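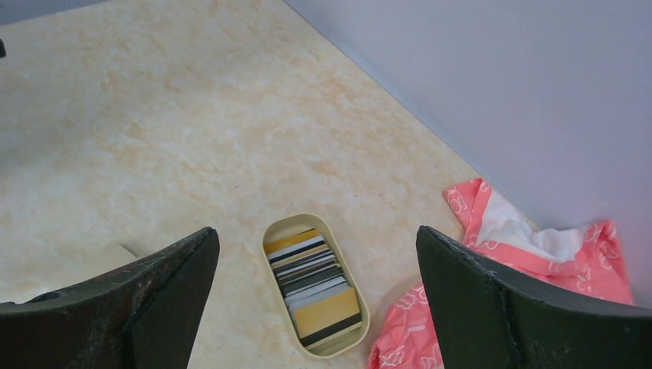
**When does the Grinside night bus start running again?**

The first one leaves Barbosa Square at 11:40 p.m. on the first night of September, and it runs every night after that, all year.

**FOR IMMEDIATE RELEASE**
2023-05-07

# Night bus back for Grinside and Wundthorpe after long gap

GRINSIDE – Gernum Transit will bring back the N3 night bus this fall. Same number as before, mostly the same route, new timetable. Three round trips a night between Barbosa Square and Wundthorpe Hospital, with stops at the rail station, the cannery gates and Mill Hill.

The old N3 was dropped when the fuel contract ran out. Riders have been asking for it ever since. A petition handed in over the winter carried 989 signatures, a lot of them from hospital staff and people on the late shift at the cannery. Gernum Transit read the comments as well as the names. Most said the same thing – the last bus leaves too early and a cab home eats the first hour of pay.

"I drove the old N3 for a good while before I moved into the office," said Cauã Vasconcelos, head of routes at Gernum Transit. "You got to know people. Nurses, bakers, a guy who always had his dog with him. When we pulled it I heard about it in the grocery store. So I'm glad to be the one sending this out."

## The route

Outbound: Barbosa Square, Grinside Rail Station, Cannery Gates, Mill Hill (top), Mill Hill (school), Wundthorpe Library, Wundthorpe Hospital main entrance.

Inbound is the same in reverse, except the bus skips Mill Hill (school) after 2 a.m. Street is too narrow with the cars parked up at night. Riders for the school stop should get off at the top and walk down, it's lit the whole way.

Departures from Barbosa Square: 11:40 p.m., 1:25 a.m., 3:40 a.m.

Departures from Wundthorpe Hospital: 12:30 a.m., 2:15 a.m., 4:30 a.m.

The 4:30 meets the first train out of Grinside. If the bus is late the train will not be held. We asked.

## Fares

Regular day fare, no night charge. Monthly passes good on the N3 from the first night. Transfers from any evening route are valid if stamped after 10 p.m. Cash is fine but drivers wont carry change for large bills.

Hospital and cannery workers can get a shift pass through their employer. Forms go out in the summer. Smaller employers in Wundthorpe who want in should call the routes office, there is no minimum number of staff.
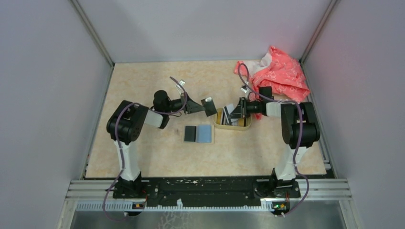 Kids under six ride free with an adult, same as the day buses. Dogs are allowed on a leash. Bikes go on the front rack, two at a time, first come first served.

## Stops and shelters

Mill Hill (top) is getting a new shelter with a bench and a light. Work begins once the water main job is done. Until then the stop is on the opposite side of the road, by the mailbox, marked with a temporary pole.

The Cannery Gates stop moves 700 feet east so the bus can pull in clear of the trucks. Cannery management has agreed to leave the side gate open through the end of the late shift, so the walk should be about the same for most people.

Barbosa Square stays where it is. Bay C.

Drivers will also stop between marked stops on request after midnight, anywhere on the route that's safe to pull over. Ask one stop ahead. Use the front door.

## Paying for it

The service is funded for two years out of the county late travel grant, with the hospital and the cannery each putting in a share. More than 119 people came to the open evenings in Grinside and Wundthorpe, and the timetable was changed after the second one – the last trip was going to be at 3:10, which would of missed the end of the bakery shift.

Ridership will be looked at after the first year. Vasconcelos said the first winter will be slow and the office has planned for that.

"People made other arrangements. They carpool, they got a cousin to pick them up. Takes a while to come back to a bus. We're not going to panic over an empty seat in January."

## Drivers wanted

Gernum Transit is hiring night drivers for the N3 and as cover on the late evening routes. Paid training, commercial license help for the right people. Night rate applies from 10 p.m. Apply at the Barbosa Square counter or ask any driver for a card.

## Printed timetables

At the Barbosa Square counter, both libraries and the hospital front desk from mid-summer. Large print on request. A Portuguese version is at the printer now, Spanish to follow.

**Press contact**
Cauã Vasconcelos, Routes Office, Gernum Transit, Barbosa Square, Grinside. Office open weekdays till 5, please leave a message after that. Interviews on the depot floor can be set up with a day's notice – closed shoes please.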